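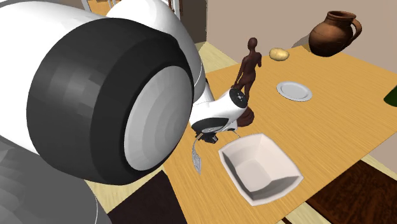 Questions people keep asking me about the arm

I'm Sipho Moodley, and I've run the packing tables at Buthelezi for longer than I'd like to admit. We rent out and sell tableware and props – bowls, jugs, statues, the odd fake vegetable for a window display – and since the news went out about the arm coming to the Jarnville floor, I've been stopped in the hallway a lot. So I wrote down my answers. If yours isn't in here, come find me at table 2.

Last updated Jan 30, 2026

Is anybody losing their job over this?

No. I asked that before I asked anything else, and I got it in writing. All 55 of us on the Jarnville floor stay on, same pay grade, same shifts. What changes is what you do for part of the shift. If you're on returns sorting now, you'll spend less time picking pieces up and setting them down, and more time checking for chips, matching orders and talking to customers about what came back broken.

If somebody tells you different, please send them to me, or to the office, before it goes all the way around the break room again.

So what does it do?

It picks up returned pieces one at a time and puts them where they go. That's really the whole job. Forks and spoons go into a bowl, plates go on the stack, and the display stuff goes to the back shelf. It's a boring job and my wrists have been complaining about it for years, so I'm not sad to share it.

Why are we looking at computer pictures and not the real thing?

The folks at Hanen, who are setting it up for us, build every task as a simulation first. They model a table, put our kinds of items on it and let the arm try things in there before it touches any real stock. The one at the top of this page is from the fork task: a big off-white bowl up close, with a statue, a potato, a plate and a brown jug farther back on the table. I like it because it's a mixed table, and mixed tables are what we get on a Monday-morning kind of return, where the customer just threw everything in one crate!

Does the computer version look like our floor?

Kind of. The table in there is a lot cleaner than mine. The room is made up, so don't go looking for your locker. What matters to Hanen is shapes and sizes, and whether the arm can reach over one thing to get to another without knocking it down. I told them our jugs have handles that catch on everything, and they wrote that down.

Can it tell a good fork from a bent one?

Not well enough for me. Inspection stays with people. You've got fingertips and you've got a good eye for a scratch, and a customer who's paying for a wedding set is going to notice. The plan is that the arm does the sorting and one of us does the looking. If you find a bad piece in a finished bowl, pull it and log it the way you always have.

How many items does it have to learn?

Our list for Jarnville is 232 items right now. It won't start with all of them. The first batch is flatware, bowls and small plates. Statues come last, and I pushed hard for that – I've glued enough arms back on in my life.

Will I have to learn programming?

Nope. I can barely work the thermostat. You'll learn how to start it, pause it, clear a drop and call for help. Training is 3 sessions, on the clock, and it's the same for everybody who works a sorting table. I sat through an early version and came out fine.

Is it safe to stand next to?

There will be a marked line on the floor and a stop button at each end of the table. Stay behind the line while it's moving. If you need to reach in, pause it first, every time, even if you only want to grab one spoon. I know how we all are when we're behind.

What if it drops something?

Pause it, sweep up, tag the item number. It doesn't go on your breakage record. I made a fuss about that one and the office agreed, so breakage from the arm gets its own sheet.

Is somebody going to use it to time us?

I asked this too. The numbers it keeps are about the arm: what it picked up, what it missed, when it was paused. There's no name attached to a pause. If that ever changes, we're supposed to be told first, and I plan on holding them to it.

When does it show up?

February, if the floor work gets done. The Hundley site gets theirs after us, so if you're reading this from Hundley, you have time, and you also get to learn from our mistakes. You're welcome.

Can I come watch the simulation?

Sure! It's on the big screen in the training room at lunch. Bring your food, just don't put your coffee on the keyboard. If you see it do something dumb with a piece you know well, speak up. You've handled that stuff for years and the Hanen people want to hear it.

Who do I complain to?

Me first. Then the office. There's also a notebook hanging by the time clock for anything you don't feel like saying out loud, and I read it at the end of every shift.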